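Teaching by Doing: Notes on Showing a Robot a Packing Task

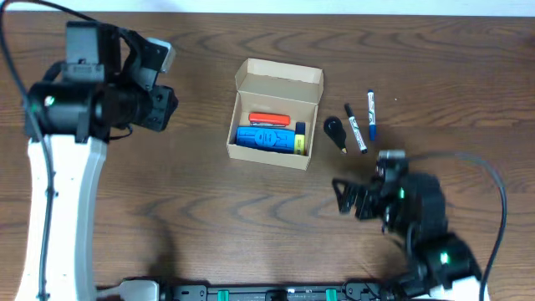

Silwood Robotics Teaching Group | Course handout 4 | Ismail El Sherbiny

Last time I spent far too long on joint limits and we ran out of hour before anybody got to drive, so these notes pick up where I stopped talking. Please read them before your lab slot. Lahcen El Khatib is running the labs and he will ask you what an episode is!

An episode is one complete go at the task, from the start pose to the end pose, with everything recorded: joint positions, gripper opening, camera views and the commands you sent. Our task this term is packing a small box with desk stuff. Glue stick, markers, stapler, that sort of thing. It sounds like a job for a five-year-old, and a five-year-old would beat all of us at it for the first couple of sessions (me included, I've been doing this for years and I still fumble markers).

Two ways to show the task

By hand, which the papers call kinesthetic teaching. You put the arm in its floppy mode, hold it near the wrist and walk it through the motion. I love this for a first try because you feel right away where the arm doesn't want to go. The trouble is that you're standing in the way of the cameras, and with two arms you need both hands and a fair bit of patience.

By remote control, or teleoperation. You move a pair of small leader arms and the follower arms on the table copy you. Your body stays out of the view, and the robot's own cameras see the same thing they'll see later when it works alone. That second point matters more than people expect, so write it down. We use teleoperation for everything that gets graded.

Driving the arms

Watch the table through the camera view when you can. If you lean over and look straight at the objects, you're using information the policy will never have, and it'll show up later as a robot that reaches confidently for nothing.

Go slower than feels natural, but don't stop. Long pauses are poison! A policy that has seen you hover over the box for three seconds will happily hover there all day.

Markers are the fussy ones. They can lie at any angle, and two lying close together, as they are on my table, make you think about which to take first. Turn the gripper so the fingers close across the barrel, come straight down, close, lift. If you come in at a slant you'll push the neighbor along with it.

Decide early which arm takes which object and keep to it for the whole session. I usually let one arm steady the box while the other one places things, and I only swap if something rolls out of reach.

Open lids are easy to forget. Keep your elbow joints high when you come over the back of the box or you'll clip the lid on the way in.

How much to record

Each pair records 40 episodes for the first hand-in. Cap each one at 90 seconds, and if you're over, throw it away and start again. Move the box and shuffle the loose items between episodes, please. Last September I got a lovely clean set where the box had never moved a finger's width, and the trained policy was useless once I nudged it.

Fumbles are fine to keep if you recover. Drop the glue stick, pick it back up, carry on: that's good data. If you drop it on the floor, end the episode and mark it failed in the log.

Before the next class

Read the Radwan chapter on imitation, at least up to the part about drift. Bring one episode you're proud of and one you're not, and we'll play them side by side. Lab sign-up is on the sheet by the Pakside entrance.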